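報道関係者各位

2026年1月3日
株式会社Gaslow

把持シミュレーションの試験記録に関する実施基準「Dotstead」第2版を公開
2月から受託試験に適用、失敗した試行の提出と物体モデルの版管理を必須に

株式会社Gaslow(以下、Gaslow)は、ロボットアームによる把持シミュレーションの試験記録について定めた実施基準「Dotstead」の第2版を公開しました。第2版は37の条項で構成され、野菜や果物など形の揃わない対象物をアームでつかみ、持ち上げ、保持する動作を計算機上で試験する際の、条件の決め方、記録の残し方、報告書の書き方を扱います。2月以降にGaslowが受け付ける受託試験は、すべて第2版に沿って実施します。

改定にあたっては、食品加工機械の設計を手がける株式会社Nazarenko(以下、Nazarenko)と共同で、過去の受託試験から2,043件の実行記録を読み直しました。また、初版を社内の手順書に取り入れている15社から書面で意見を受け取り、条文に反映しています。

■改定の背景

把持の試験をシミュレーションで先に済ませ、絞り込んだ条件だけを実機に持ち込む進め方は、食品、物流、農業の各分野で一般的になりました。実機の占有時間が短くなり、対象物を大量に用意する必要もありません。その一方で、シミュレーションの結果を受け取った側が、どのような条件で得られた数値なのかを確かめられないという問題が目立つようになっています。

初版はこの問題に対応するために作成したものですが、対象を箱や円筒など形の決まった物体に置いていました。工業部品の試験ではおおむね足りていたものの、野菜のように一本ごとに形が違い、表面に凹凸があるものを扱うと、解釈の分かれる条文がいくつも出てきます。たとえば初版は「対象物の寸法を記載する」とだけ定めており、曲がった野菜の長さをどこからどこまで測るかは試験者の判断に任されていました。

実行記録の読み直しでも、条件の書き漏らしが多く見つかりました。摩擦係数の記載がないもの、物体モデルの名称は書かれているが版がわからないもの、途中で止めた試行が集計から除かれていて、その理由が残っていないものなどです。いずれも試験をした当人には自明だったと思われますが、時間がたってから別の担当者が読むと再現できません。Gaslowが自社で行った試験も例外ではなく、再実行を試みて条件を特定できなかった記録がありました。

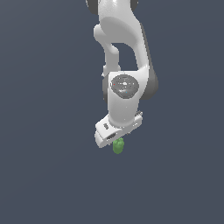
第2版の起草は、こうした書き漏らしを一つずつ条文に置き換える作業から始めました。条文案ができるたびに、社内の試験環境「Geria」で同じ試験を別の担当者が実行し、記録だけを頼りに同じ条件を組み立てられるかを確認しています。組み立てられなかった場合は条文の側に不足があるとみなし、書き直しました。

■適用の範囲

第2版が対象とするのは、次の条件を満たす試験です。

・計算機上のロボットアームとグリッパーを用いること
・対象物を把持し、保持または搬送する動作を含むこと
・結果を試験者以外の者に提出、または公開すること

社内の検討だけに用いる試し計算は対象外です。ただし、後から社外への報告に使う可能性がある場合は、最初から第2版に沿って記録しておくことを推奨しています。後日の書き足しで条件を補った記録は、第2版では適合と認めません。

吸着式のハンド、多指ハンド、柔軟素材のハンドについては、対象物と試行の記録に関する条項のみを適用します。指の開き幅や把持力に関する条項は、対向する指で挟む形式のグリッパーを前提に書かれており、ほかの方式にそのまま当てはめると誤解を招くためです。これらの方式に向けた条項は次の改定で検討します。

また、第2版は試験記録の基準であり、機械の安全性を保証するものではありません。実機の設置や運転にあたっては、適用される法令と安全規格に従ってください。

■主な改定内容

1.物体モデルの版管理

対象物の三次元モデルには、名称に加えて版の識別子を付け、報告書に記載することを必須としました。モデルの形状、重心位置、質量、表面の摩擦設定のいずれかを変更した場合は、新しい版として扱います。見た目の色だけを変更した場合も、カメラ画像を入力に用いる試験では新しい版とします。

面の粗さについての規定も加えました。計算負荷を下げるため、対象物のモデルを少ない面で構成することは広く行われています。表示用の形状と接触計算用の形状が別に用意されている場合もあり、画面で見えている形のとおりに接触が計算されているとは限りません。第2版では、表示用と接触計算用の形状が同じかどうかを明記し、異なる場合は双方のデータを保管することを求めます。

寸法の測り方については、最も長い方向を長軸と定め、その両端の直線距離を全長としました。曲がりの大きい対象物では、中心線に沿った長さを併記できます。

2.把持状態の判定

初版では、対象物が持ち上がった時点で把持の成立としていました。第2版では判定を三段階に分け、指が対象物に触れた段階を「接触」、アームの上昇に対象物が追従した段階を「持ち上げ」、定めた姿勢で定めた時間だけ落下せずにいた段階を「保持」と呼びます。報告書には、どの段階をもって成功と数えたかを必ず記載します。

保持の時間と姿勢は、試験の目的に応じて依頼者と試験者が事前に合意して決めます。実行後に時間を短くして成功の数を増やすことは認めません。条件を変えたい場合は、別の試験として最初から実行し直します。

細長い対象物では、端をつかむか中央をつかむかで保持のしやすさが変わります。このため、把持位置を長軸上の割合で記録することも定めました。端に近い位置をつかんだ試行では、アームの移動中に対象物が揺れることがあるため、手先に対する対象物の傾きを、持ち上げの直後と保持の終了時に記録します。 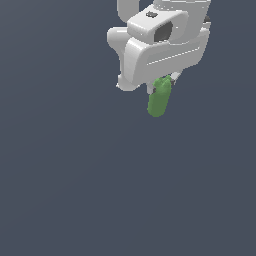

把持力の設定値と計算上の実測値は、欄を分けて書きます。初版の書式では欄が一つしかなく、どちらの値が書かれているのかわからない記録がありました。グリッパーの指令値しか取得できない環境では、実測値の欄に「取得不可」と記入し、空欄のまま提出しないでください。

3.失敗した試行の取り扱い

開始した試行は、結果を問わずすべて提出の対象とします。計算が発散した、対象物が指をすり抜けた、初期配置で物体同士が重なっていたといった事情で途中で止めた試行も、番号を付けて残します。集計から除くことは可能ですが、除いた試行の番号と理由を一覧にして報告書に添付しなければなりません。

除外の理由は、あらかじめ定めた区分から選びます。「その他」を選んだ場合は、自由記述の欄への記入が必要です。意見募集では、自由記述が多いと集計に手間がかかるという指摘が複数ありましたが、区分に収まらない事象が次の改定の材料になることから、この欄を残しました。

成功率を記載する場合は、分母に何を含めたかを同じ行に書きます。脚注や別表に離して書くことは、表の一部だけが引用されたときに条件が失われるため、認めていません。

4.乱数と初期配置

対象物の向きや位置を乱数で決める試験では、乱数の種と、配置の範囲を記録します。種を変えて繰り返した場合は、使用した種をすべて残します。結果のよかった種だけを報告する行為は、第2版では不適合として扱います。

対象物をあらかじめ指の間に置いた状態から始める試験も、引き続き認めます。保持や搬送の性能だけを調べる目的では合理的な方法です。ただし、この方法で得た結果を、台の上から拾い上げる試験の結果と同じ表に並べることはできません。報告書の表題に「初期把持あり」と記載してください。

5.周囲環境の省略

床、台、壁、周囲の機器を計算から省いた試験については、省略した要素を報告書の冒頭に列挙することとしました。背景を単色にしてアームと対象物だけを表示する設定は、動作の確認には便利ですが、画像からは、台が計算にも存在しないのか、表示だけを消しているのかを判別できません。第2版では両者を「計算からの省略」と「表示からの省略」に書き分けます。

計算から台を省いた試験では、台との接触や干渉を評価したとする記述は認められません。対象物を下ろす動作を含む試験では、接地面を必ず設けてください。

6.画像と動画の添付

代表的な試行について、画像の添付を必須としました。全体を見渡せる視点と、指と対象物の位置関係がわかる近接視点を、それぞれ含めます。画像には、実機の写真と区別できるように、シミュレーションによるものであることを図題に明記します。

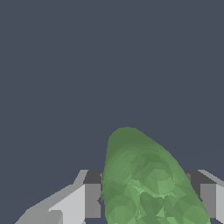 グリッパーの指と緑色の対象物の近接表示(シミュレーション画像)

画像の加工は、切り抜きと明るさの調整に限って認めます。対象物の輪郭や指の位置が変わって見えるような加工、複数の試行の画像をつなぎ合わせる加工は認めません。動画を添付する場合は、再生速度を記載します。計算時間と画面上の経過時間が異なる環境が多いため、等速であってもその旨を書いてください。

近接視点では、手前の物体に隠れて接触部分が見えないことがあります。画像だけで接触の有無を主張せず、接触点の計算結果を数値で添えることを原則としました。

■実機試験との対応づけ

シミュレーションと実機の双方で試験を行う場合の条項を新設しました。実機で用いる対象物については、品種、収穫または購入からの保管条件、表面の水分の有無を記録します。シミュレーション側のモデルをどの個体から作成したか、または複数の個体の平均として作成したかも記載の対象です。

シミュレーションの結果と実機の結果に差が出た場合、シミュレーション側の摩擦や質量を調整して合わせ込むことがあります。第2版はこの作業を禁止していませんが、調整前の結果を消さずに残すことと、調整に使った実機の試行を、その後の評価に再び使わないことを定めました。Nazarenkoとの共同作業では、この条項について最も長く議論しました。実機の試行を多く用意できない現場では、調整用と評価用に分けると片方が不足するという事情があるためです。条文では、分けられない場合に限り、その旨を成功率と同じ行に書くことで提出を認める扱いとしています。

実機に移す段階での速度と把持力の上限は、シミュレーションの結果から自動的に決めず、機械の責任者が承認した値を用います。承認の記録は試験記録と一緒に保管します。

■適合の表示

第2版のすべての該当条項を満たした報告書には「Dotstead第2版に適合」と表示できます。一部の条項のみを満たした場合は、「Dotstead第2版を参照」と表示し、満たしていない条項の番号を併記してください。「準拠相当」「ほぼ適合」など、基準に定めのない表現は使用できません。

適合の確認は、試験を行った本人以外の担当者が行います。同じ部署の担当者でも構いませんが、その試験の実行や解析に加わっていないことが条件です。確認者は、添付された記録だけを使って代表的な試行を再実行し、同じ判定が得られることを確かめます。再実行の結果が異なる場合は、報告書を差し戻し、差し戻しの記録も保管します。

社外の確認者に依頼する場合、物体モデルや制御プログラムを開示できないことがあります。その場合は、開示できない範囲を報告書に書いたうえで、依頼元の設備を使って確認者が再実行する方法を認めています。

■移行措置

1月中に受け付けた受託試験は、初版と第2版のいずれに沿って実施するかを依頼者が選べます。2月以降の受付分は第2版のみとなります。すでに初版で提出された報告書を第2版に書き換える必要はありません。初版の報告書を引用する際は、必ず初版に基づく結果であることを明記してください。

継続中の試験については、途中で版を切り替えると、切り替えの前後で成功の定義が変わります。このため、開始時の版のまま完了させることとし、切り替えを希望する場合は試験を二つに分けて報告していただきます。

記録書式は新しいものに置き換わります。初版の書式に記入済みのデータを第2版の書式へ移すための対応表を用意していますが、初版に存在しなかった欄は自動では埋まりません。不明な値に推定値を入れず、「記録なし」としてください。

■意見募集で寄せられた主な質問

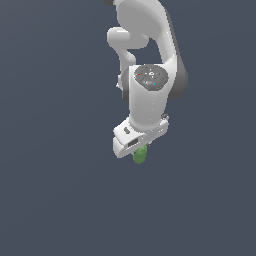 対象物が画面上で指の間に収まっていれば、「保持」と記録してよいですか。
画像一枚では「保持」の判定はできません。定めた姿勢と時間を満たしたことを時系列の記録で示す必要があり、それがない場合は判定欄を「未確認」としてください。

市販のシミュレーターを使う場合、内部の計算方法まで報告する必要がありますか。
製品名、版、計算の刻み幅、接触計算の設定のうち利用者が変更できる項目を報告してください。利用者が見ることのできない内部処理は対象外です。初期設定のまま使った項目も、版が上がると初期値が変わることがあるため、値を書き出して添付します。

画像の解像度に下限はありますか。
数値での下限は設けていません。指と対象物の輪郭を見分けられることを条件としています。全体を見渡す画像では細部がつぶれることがあるため、近接視点の画像を必ず組み合わせてください。

関節の多いアームでは姿勢の記録が膨大になります。すべて必要ですか。
把持の開始、持ち上げの完了、保持の終了の各時点については、全関節の角度を記録します。その間の動きは、再実行に必要な指令の記録があれば省略できます。

対象物に食品以外のものを使う試験にも適用できますか。
形の揃わない物体であれば適用できます。食品に固有の項目は品種と保管条件に関する部分で、該当しない場合は「対象外」と記入します。

制御に学習済みのモデルを使う場合はどう扱いますか。
学習済みモデルの版と、学習に用いた対象物の一覧を記載してください。評価に用いる対象物が学習時の対象物と重なる場合は、重なる対象物を明示し、重ならない対象物の結果と分けて集計します。

■記録の保管

試験記録の保管期間は、報告書の提出先との契約で定めます。契約に定めがない場合は、報告書を公開または使用している間、保管を続けることを求めています。物体モデルと設定ファイルは報告書と同じ場所に置くか、場所を報告書に記載します。担当者個人の作業領域だけに置くことは認めません。

保管した記録は、書き換えのできない形式か、変更の履歴が残る形式とします。誤記を見つけた場合は元の値を消さず、訂正後の値、訂正した日、訂正の理由を追記してください。誤記の訂正で判定が変わるときは、報告書の提出先への通知が必要です。

■公開資料と入手方法

公開する資料は、条文本体、記録書式、初版との対応表、記入見本です。いずれもGaslowの資料窓口に請求することで、無償で受け取ることができます。条文と記録書式は社内文書への転載を認めています。転載にあたって条文の一部を変更した場合は、変更箇所を示し、「Dotstead」の名称を表題に使わないでください。

記入見本には、Geriaで実施した把持試験の記録を用いました。適合する報告書のほか、除外理由の記入漏れなどで差し戻しとなる報告書の見本も収録しています。

2月には、受託試験の依頼者と、第2版の導入を検討する企業の担当者を対象に、記録書式の書き方に関するオンライン説明会を開催します。参加方法は資料の請求者に個別に案内します。

■今後の改定

条文に対する意見は、公開後も常時受け付けます。条文の解釈に関する回答は、質問者の名称を伏せたうえで解釈集にまとめ、資料の請求者に配布します。回答によって条文の意味が実質的に変わる場合は、解釈集で済ませず、改定の手続きをとります。

次の改定では、吸着式のハンド、複数のアームによる受け渡し、つかんだときに変形する対象物の記録方法を検討の対象とします。変形する対象物については、第2版では硬い物体として近似したことを明記すれば適用できますが、つぶれや傷の評価には使用できません。

■各社と名称について

Gaslow:ロボットアームの動作試験と、試験記録の管理に関する受託業務を行っています。
Nazarenko:食品加工機械の設計と、加工ラインへの搬送機器の組み込みを行っています。
Dotstead:Gaslowが発行する、把持シミュレーションの試験記録に関する実施基準の名称です。
Geria:Gaslowが社内で運用する把持シミュレーションの試験環境の名称です。外部への販売は行っていません。

■本件に関するお問い合わせ

株式会社Gaslow 広報担当
条文の内容に関するご質問は、該当する条項の番号を添えて資料窓口までお送りください。取材のお申し込みは広報担当で受け付けます。

以上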